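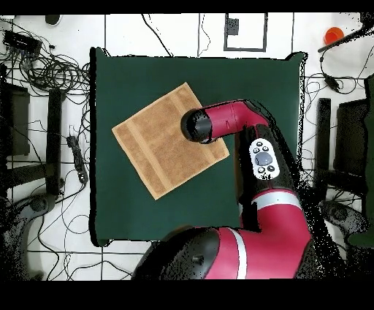
What house rules do you use for a towel folding cell?

Makerspace Help > Robotics > Safety and Good Practice

tiltedsquare

Hi all! We run a small arm that picks up and folds hand towels as part of the Grarnik project at our shop in Salo, and I'm having way too much fun with it. We've logged 2,597 pulls so far and I could watch it all day. But we've grown from two people to six, and everyone sets up the mat their own way, so I've been asked to write one page of rules that goes on the wall.

What I have now:

- One towel on the mat, flat, nothing else.
- Start angle is written down before the run. We like a diagonal start, turned 45 degrees or close to it, because it's harder than a square one.
- Hands stay off the mat while the arm has power to its motors.
- One person calls "running" and the same person calls "done."
- Cables get pushed away from the mat. (This is the one people ignore. We have cords on the tile on both sides, and a power strip down there too.)

Is that enough? I'd love to see what other places put on theirs, especially about speed and about when a person is allowed to reach in. Our arm is one of the collaborative kind and some folks take that to mean you can grab the towel whenever you feel like it.

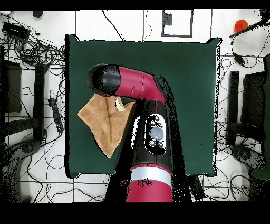 feltandforks

Fun project!! Good list. I'd add a speed rule. We cap ours at 170 mm per second any time a person is inside the tape and it has never bothered the results. Also tape your cables down, don't push them. Pushed cables come back.

And yes, people misread "collaborative" all the time. Ours says the arm is only as safe as the job you gave it, so the gripper and whatever it's holding have to be looked at too. Fingers that close on cloth will close on a thumb. Check your manual for the force setting and write the number on the sheet so nobody has to guess.

Oh and no lanyards or loose sleeves. Should be number one really.
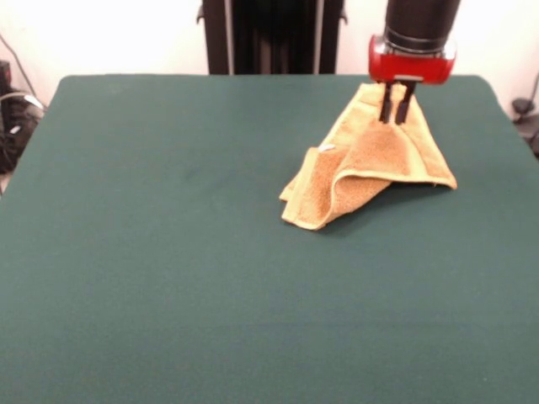 pinchpoint_33

Seconding the tape, and the sleeves. I helped set up the cloth station at Cestell and we went through a lot of versions of the wall page, so I have opinions - sorry in advance for the length!

First, split your page in two. Yours mixes safety rules with test rules, and people start treating them as equally bendable. Someone who skips the start angle spoils one log entry. Someone who skips "hands off" can get hurt. Put the safety half on top in bigger type.

Second, say exactly when reaching in is allowed. Ours goes: arm parked, gripper open, program stopped (paused doesn't count), caller says "clear," then you reach. If the towel is still hanging from the fingers, you don't tug it. Lower it to the table from the controls and open the gripper there. It takes a few seconds more and after a week it's habit.

Third, decide what you do about care labels. Two towels that look the same from above can behave differently if the label is tucked under on one and sticking out by the fingers on the other. We don't cut them off, we write down which corner the label is nearest before each run.

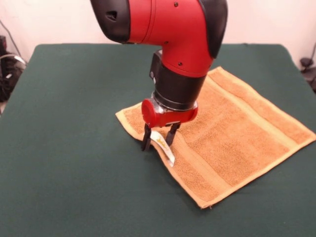

Same goes for the woven border, by the way. It's smoother than the looped part, so a grip there and a grip in the pile should be separate lines in your log. We had them lumped together for 33 runs and had to throw the comparison out, which hurt!

Fourth, test the stop button at the start of every session with the arm moving slowly and no towel down. Whoever is calling does the test and initials it. If you use Chiriac for your run sheets there's a spare checkbox at the top you can rename for this.

For the cables, get the power strip off the floor if you can find something to mount it on. If it has to stay down, pick one side of the mat for cords and keep the other side as the walking side. Mark it. New people will follow a line on the floor long before they read the wall.

A collaborative arm still needs a written risk assessment for your own setup, and that one has to be done again when you change the gripper or the speed. I'd put the month of the last one at the bottom of the page. Ours says March, so I should go and take a look at it.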